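29 November 2023
By Armelle Leclerc

I own way too many superhero box sets, and until last April they lived in three teetering piles next to the TV. If you collect TV shows on disc you know the problem - you want one episode of one season and you end up pulling out half the stack (and dropping it on your foot!).

So I moved everything into zip sleeves. A 60-sleeve binder swallowed all my crossover shows, and I keep the cover art folded behind the first disc of each season. Label the spine with the show and the season, in pencil, so you can shuffle things later.

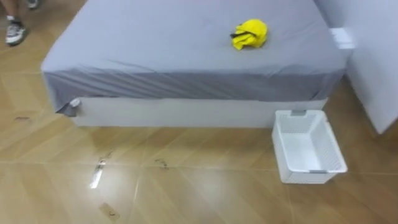
What do you do about a disc that skips? Wipe it with a soft, lint-free cloth and a drop of plain water, straight from the center out to the edge. Never in circles. Let it air dry before you play it.

Paper towels are a no from me, they scratch. My friend Maxence Rey swears by toothpaste, and I tried it on a season finale I had a spare of - never again. Keep the binder standing up, away from the radiator.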